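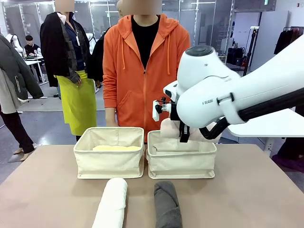
How often should you check the linen baskets in a shared house? Every Sunday for the quick look, and once a month for the full list.

I've been doing the towel check at Surncombe for a while now and people keep asking me what I look at, so I typed up my May list with my comments left in. Copy it if it's any use!

LINEN AND BASKET CHECK - MAY
Location: Surncombe, ground floor
Sheet no. 3419

1. Baskets, outside
OK. The canvas ones are cream, so every smudge shows (I knew that when I ordered them, and I'd still order them again). Walls sag a bit when they're not full. I don't mark that down unless the rim seam is pulling.

2. Baskets, base
OK. Press down in the corners with your palm. If the stiff part has cracked you'll feel it right away. They need to sit flat.

3. Towels, dry all the way through
FAIL on 3. The outsides felt fine and the middles were damp - rolled too soon, I'd bet. Back on the line they went. Please unroll at least one when you check, don't just pat the top!

4. Towels, smell
OK after item 3 was sorted.

5. Loose threads and torn hems
Comment: one yellow hand towel has a loop coming out. Snipped it. Don't pull them, you'll get a ladder halfway across.

6. Dark towels kept off the pale ones until washed twice
OK. The charcoal from Onitz still sheds like a cat, so I'm keeping those rolled and separate for another month.

7. Folded or rolled
Either passes. I fold for the baskets and roll for the shelf, but Kyei house does it the other way and their towels are just as nice as ours.

8. Nothing stored near the heater
OK. It's the 2000 watt one, so I'm fussy about this. Baskets stay on the other side of the room, full stop.

9. Table wiped before sorting
OK. Merneck spray and a clean cloth, then let it dry.

Still to do: relabel the shelf, recheck the damp towels Sunday before breakfast.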